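Hand-held gripper demos: do blank frames at the start hurt training?

Asked by Fivard, Mon 11 November

I'm training a small pick-up policy from hand-held gripper demos and I've got 117 of them now. Loads begin with a second or two of bare table before the object comes into view. Should I trim that bit off? My success rate is stuck and I'm running out of ideas!

2 answers

Kamata
Trim it. I always do.

Xóchitl Pacheco
I'd keep some of it, personally. We tried both ways at Govcombe last November, 100 demos trimmed and the same 100 left whole, and the trimmed policy just froze whenever it started with nothing in view.

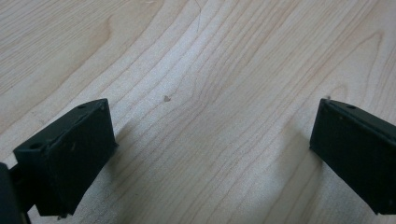
What bit me was the background. I'd recorded everything on one table, and the policy got weirdly fond of it (moved it to a plain desk and it wandered off sideways). With grain as wavy as that, plus the little brown speck between the fingers, there's plenty for a network to latch on to. So I did 20 more demos on each of a few other surfaces, and that helped more than any trimming. Skonum's loader lets you cap the idle frames too, I think I left mine at 200 in total?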